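Saarela Field Recorder Kit: review

Posted July 4, 2020 by Yasir Baloch

The Saarela is a two-channel portable recorder sold as a kit for spoken-word and community radio work. I used it from May onwards on a series about river restoration, mostly interviews on banks and in farm offices, with one long panel discussion. Nana Ansah produced the series and did the second half of the recording.

The kit contains the recorder, one dynamic microphone, a foam windshield, a short XLR lead and a padded case. Headphones are not supplied. Power comes from four AA cells or the USB socket.

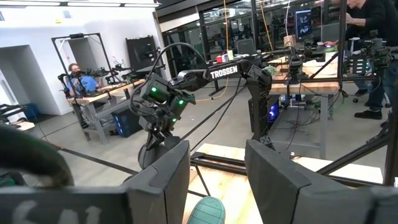 Sound quality

The preamps are quiet enough for speech. With the supplied microphone held a hand's width from the speaker, hiss is audible only when the file is turned up well past broadcast level. With the microphone on the table between two people it becomes a problem, and I would not use it that way for anything going to air.

The low-cut filter has two positions. The first removes most handling noise. The second thins male voices and is best left alone. The foam windshield copes with light moving air and nothing more. For the river interviews we fitted a Gekier fur cover, which is a tight fit over the Saarela capsule but stays on.

The limiter is good. A contributor who laughed loudly at close range produced no clipping and only a slight dip afterwards.

Handling

Gain is set on two small wheels at the side, one per channel. They are stiff, which prevents accidents, but they are marked only at 0, 5 and 10, so matching the channels means watching the meters. The record button needs a long press. Nana lost the start of one interview to this and now checks the counter every time.

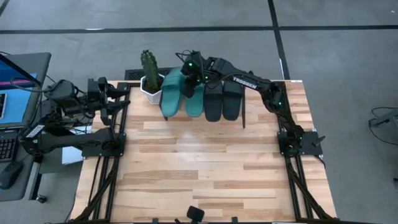
File naming is by sequence number only. Our last file was 838, and finding a given interview later meant listening to the opening of several. The Ondum recorder we used before let you type a short label, and I missed that more than I expected to. Transfer over USB is slow. Taking the card out is quicker.

Battery life was enough for a full day of interviews with phantom power off. With it on, carry spares.

Verdict

Recommended for speech, with a better windshield. For music or wildlife sound the Hollolum has quieter inputs and costs more.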